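Undgate publishes a rulebook for household robots, and most of it is about stopping

TERNPORT, February 5, 2018 – Undgate, the Ternport testing house, has today published its code of good practice for robots that work in people's homes. It runs to 70 pages, it is free to download, and the word "revolutionary" does not appear in it. A search was carried out to make sure.

The Undgate Code of Practice for Domestic Manipulators covers machines with at least one arm and something at the end of it to grip with. It is meant for the people who build them, the people who install them and the people who have to write down what went wrong. It is voluntary, and sits alongside whatever safety law already applies to the machine in question. Anyone hoping it would replace the law has been told so, politely, in the foreword.

Work on the text began with a call for evidence, which brought in 413 comments. A good many concerned the definition of "tidy". The drafting group spent two meetings on the matter and then removed the word altogether. The code now speaks of "the agreed end state", a phrase no parent has ever shouted up a staircase, but one that can at least be tested.

"People expect a code for robots to be about robots taking over," said Salma Lamrani, who led the drafting at Undgate. "Ours is about whether the arm knows the cupboard is shut. We had a longer chapter on cupboards than on anything else, and I would defend every page of it."

The code has 19 rules. Among those likely to cause the most grumbling:

Rule 3. The gripper must come to rest before the arm changes task. An arm that is still closing its fingers while setting off for the next room does not comply, however pleased its makers are with the time saved.

Rule 7. Contact with a hinged door or lid must be limited in force in both directions. Most makers already limit the push. Far fewer had given much thought to the pull.

Rule 8. Bags, liners and cloth are to be treated as things that move. A machine may not assume that a soft object is where it was the last time it looked, or the same shape.

Rule 12. A stop button must be reachable by a seated adult without leaning across the arm. Undgate regrets that this had to be written down.

Rule 16. Every unplanned stop goes in the log, including the ones that sorted themselves out. "It was fine after that" is not an accepted entry.

Trials of the draft were run at two sites. Bomlow, which makes arms for care homes and sheltered flats, took the rules on handling and force. Beaulieu, a maker of fitted kitchens with a growing sideline in robots that can find their way round one, took the rules on doors, drawers and fixed appliances. Between them they logged 2000 supervised tasks, each with a person standing by who was allowed to press the button and encouraged to enjoy it.

The trials changed the code in several places. Rule 3 originally allowed the fingers to rest at any opening, until both sites pointed out that a wide-open gripper needs more room than a closed one and tends to meet the furniture first. The final wording asks for an empty gripper to be brought nearly closed before it travels near panels, rails or hinges. 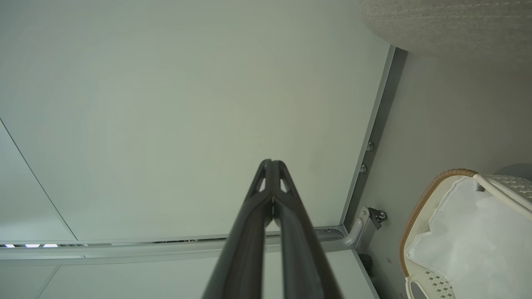

Rule 8 also grew. The draft gave soft goods a single sentence. The published version gives them four pages and a table, after Bomlow reported that its arms could handle a mug all day long and still be thoroughly beaten by a pillowcase. The table was Beaulieu's idea, and Bomlow would like that to be known.

"Manufacturers kept asking us for a pass mark," Lamrani said. "There isn't one. You follow the rule or you write down why you didn't, and somebody reads it. That turns out to frighten people much more than a score would."

Undgate will offer a conformity review against the code to any maker that asks for one. Reviews will be carried out at its Ternport rooms or at the maker's own site, and the findings will belong to the maker, who may publish them in full or not at all. Publishing only the nice paragraphs is ruled out by the terms – the terms are on page 2, and they are short.

Comments on the first edition are open until the end of February. Undgate asks that they refer to a rule by number, propose new wording where possible, and leave "tidy" alone.

ENDS

Notes to editors

Undgate tests and reviews domestic and light commercial equipment from its premises in Ternport.

The code can be downloaded from the Undgate website without registering. Printed copies are available on request to the press office, which also handles interview requests for Salma Lamrani. The robots are not available for interview.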